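Bloques de colores – galería de febrero

En esta página reunimos imágenes del rincón de construcciones de Berrada, la sala de juego que abrió en el número 30 de la calle. Los bloques son del juego Niltinen, referencia 2302, y se usan a diario desde hace 3 años. La selección es de Hala Abdel Rahman.

El verde y el rojo son los colores que más salen de la caja. Los mayores los ponen en fila y los pequeños prefieren apilarlos – casi siempre hasta que se caen.

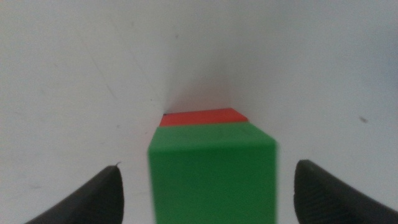 Con el uso aparecen roces en las caras y alguna esquina marcada. No los retiramos por eso. Solo se apartan las piezas con grietas o con bordes que puedan arañar, y se revisan al cerrar, a las 5 de la tarde.

Para limpiarlos basta un paño húmedo con jabón neutro. Se dejan secar sobre una toalla, separados, antes de volver a la caja. El alcohol les quita el color y ya no lo usamos.

Las familias que quieran donar bloques pueden dejarlos en la entrada, en una bolsa cerrada. Aceptamos piezas sueltas y juegos incompletos. La próxima galería estará dedicada a los puzles Bekix.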